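Forum: Sewing and Small Crafts
Topic: Triangle pouches as gift wrapping, does it make sense?

rin_fukuda
Hello everybody. I am preparing small presents for my aunt's family, and I want to put them in triangle pouches made of fabric, then all together in one big box. I have one pouch ready in a wave print, black and cream. My trouble is the order of work. I fill the pouches first, then I look for ribbon, then the table is full and I can't fold anything.

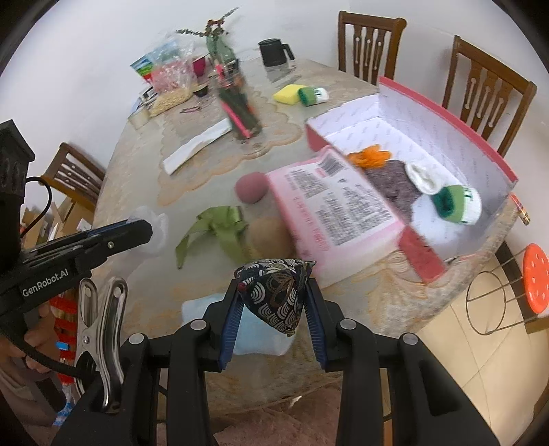 The olive satin ribbon is the one I want to use, but I am not sure if it goes well with black and cream. I also have red, the same as the edges of the box. The satin slips and my loop opens after a short time. What do you do with it?

mairead_b
Olive, please. Red with a red box is too much for me. For the slipping, pass the ribbon 2 times before you make the loop, and cut the ends at an angle.

Teo Guzmán
I don't agree with Mairéad. Red is cheerful and it is a gift. Olive looks a little sad beside black.

mairead_b
It's only sad if the rest is sad, Teo!

cpacheco
I would leave the pouch without any ribbon. A triangle pouch has a nice shape already, and a bow makes it flat. Put the ribbon on the box. In November I packed 20 of them for a school sale and the ones with bows all got crushed.

rin_fukuda
Thank you, Clementina, I didn't think of that. But then how do I close the pouch? Mine has no snap yet.

cpacheco
One small stitch by hand – the person can cut it easily. Or a snap from Noonan, I buy the pack of 500 and it lasts forever.

Teo Guzmán
A stitch on a gift? Then they need scissors to open it. I would use the snap.

rin_fukuda
I will try the snap on one and keep the olive ribbon for the box. Sorry, Teo.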